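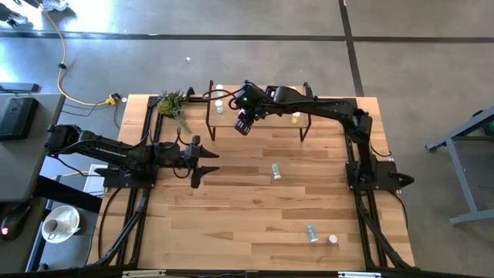
**Sunday, bench notes – oil finish on test boards**

Started at 7 in the morning, before the room becomes warm. The question is still the same one from March: does the Skomard oil need a second coat on beech, or is one coat and a longer wait enough? Rodrigo Moya believes in one coat. I am not yet convinced.

Boards A to D sanded again, same grit as last time. I wiped them with a damp cloth to raise the grain, let them dry, and sanded lightly by hand. Board C has a small dark line near one end. I marked it with pencil on the back so that we do not confuse it later with a stain from the oil.

### Coats

1. Boards A and B: one thin coat, rubbed with cotton cloth along the grain. Excess removed after 4 minutes. Last time I waited too long and the surface became sticky, it needed three days to recover.
2. Boards C and D: the same first coat. Second coat tomorrow, if the surface does not feel tacky.
3. The rest of the oil goes in a closed container with a screw cap, not back into the original can. Teodoro Bustamante asked for this because dust from the cloth had made lumps in the can from Prasbridge.
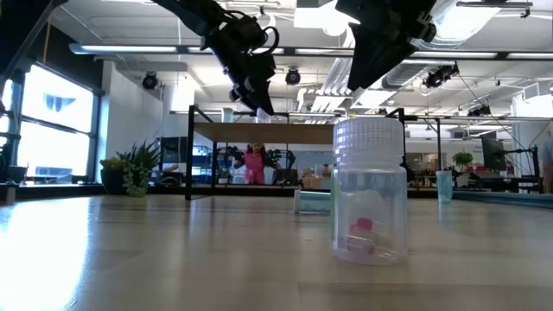 4. Used cloths laid flat outside on the concrete to dry, one by one. Please never leave them in a pile, they can heat up by themselves.

### Water test on the older boards

I put drops on the three boards from the Erano batch and covered them with a glass. After one hour two boards had no mark. The third had a pale ring, which I could still see at noon. It is the one with no sanding between coats, so I suspect the raised grain – but one board is not much evidence.

Weight of board A before oil: 151 g. I forgot to weigh B before I started, so B is only for looking at.

To do: weigh A again, ask Rodrigo which cloth he used, order more fine paper.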